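## 5. Using the Dodatden dehumidifier for laundry drying

Laundry mode runs the fan at full speed and ignores the humidity setting until the timer ends. Read Section 2 before using this mode for the first time.

### 5.1 Placing the unit

1. Stand the unit on a level floor with the air outlet facing the clothes.
2. Leave 30 inches between the outlet and the nearest garment.
3. Close the windows and the door. Turn off any exhaust fan.
4. Hang heavy items where the air reaches them first. Leave a hand's width between pieces.

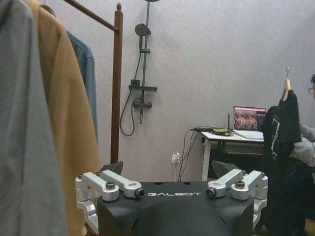
*Fig. 5-1. Large garment hung on a wooden rack.*

**Note:** Knitwear can stretch on a rail. Dry it flat and turn it once.

### 5.2 Starting a cycle

1. Check that the water tank is pushed all the way in. The tank light must be off.
2. Press **Mode** until the shirt symbol shows.
3. Press **Timer** to set the hours. For a mixed load, start with 5.
4. Press **Start**. The fan comes on at once and the compressor follows after a short delay.
5. When the timer ends, feel the seams and waistbands. Add an hour if they are damp.

If the display shows **502**, the tank is full or missing. Empty it, put it back, and press **Start** again. The timer picks up where it stopped.

### 5.3 Bathrooms and shower rooms

**Caution:** Never place the unit inside a shower area or within reach of spray. Do not run the cord across a wet floor. Use only a ground-fault protected outlet.

1. After a shower, wipe down the walls and floor before bringing the unit in.
2. Move the rack out of reach of the shower head.
3. Keep the cord behind the unit, away from the rack's feet.
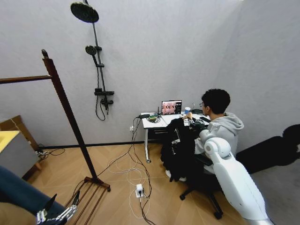
*Fig. 5-2. Room with a wall-mounted shower and a clothes rack.*

### 5.4 After drying

1. Switch off, unplug, and empty the tank. Do not drink the water or use it in a humidifier.
2. Brush lint from the rear filter. Replace a torn filter with part 2871.
3. Leave the tank out until the inside is dry.

For continuous draining with the Nkuna hose kit, see Section 6.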